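# Teaching by hand at Stosik: gallery notes

Stosik runs an open afternoon at its Dedetstead workshop a couple of times a year, and I went to the last one expecting to be sold something. The pitch is familiar by now. You show the robot a job, it watches, it learns, you go home early. What I wanted to look at was the showing part, and in particular who does it and for how long.

The method on display was the hand-held kind. A person carries the gripper, closes it on things with a squeeze, and the camera mounted on it records what the fingers meet along the way. No arm is involved at that stage. Stosik likes this because a new person can start within an hour, and because it costs far less than sitting somebody down at a remote-control station all day. Both points seem fair to me. I'm less sure about the next one, that the recordings carry over to a real arm "with minimal loss." I asked what minimal meant and was given a brochure.

The target for the bagging task is 200 demonstrations per person per week. That sounds modest until you try it. I did 8 and my wrist was complaining by the end. Two of mine were thrown out for being too fast, and one for what the screen called hesitation. I'd have thought hesitation was the interesting part -- it was where I was working out which layer of plastic I had hold of -- but the software wants it gone.

They also had a remote-control setup running, which they call Nedell. You sit at a pair of handles and an arm across the room copies you, a beat behind. It's more impressive to watch and much worse to use. There is no feel coming back through the handles at all, so picking up a soft object becomes a matter of squinting at a monitor and guessing. A couple of visitors got the hang of it quickly. I did not, and I noticed that the operator giving the polished demo stuck to rigid blocks.

Soft plastic is where I kept ending up, hand-held tool included, and I think it's the fairest test of the whole idea. A block stays a block. A bag changes shape when you touch it, hides its own edges, shines back at the camera and sticks to the sheet behind it. When I do this at my kitchen counter I mostly go by fingertip. The gripper has no fingertips in that sense. It has a camera and a pair of hard surfaces, and whatever I know about thin film has to get through those.

Shehata, the company that supplies the training software, had a wall chart claiming steady improvement with every added batch of recordings. The axis had no numbers on it. I asked whether the test bags were the same bags used in training and got a long answer that came down to yes, mostly. That doesn't make the chart wrong. It does mean I'd want to see it done with a bag the system has never met, on a table it has never seen, before I believed the line goes where they say it goes.

To be fair to the people doing the work, they were straighter about it than the posters were. One of them told me that the good days are the ones when the recordings come out dull, and that she can spot a bad one before she finishes it. She had been doing it for six months and had clear opinions about grip angle, about how far in to go before closing, and about visitors who wave the tool around. None of that is in the brochure either. If the robots do get good at this, a lot of the credit will belong to people like her, and I'd like to see a line about them on the next poster.

I plan to go back in December, when Stosik says the bagging task will run on an arm without anyone stepping in. I'll bring my own bags.

A few practical notes for anyone thinking of going. The hand-held sessions fill up first, so put your name down when you arrive. Wear short sleeves or roll them up -- cuffs get into the recording and they'll make you start over. The coffee is free and tastes like it.

One picture below, from the hand-held bench.

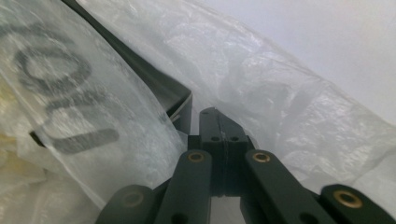 *Hand-held gripper in among the plastic. Easy enough to get in there; closing on one layer is the hard bit.*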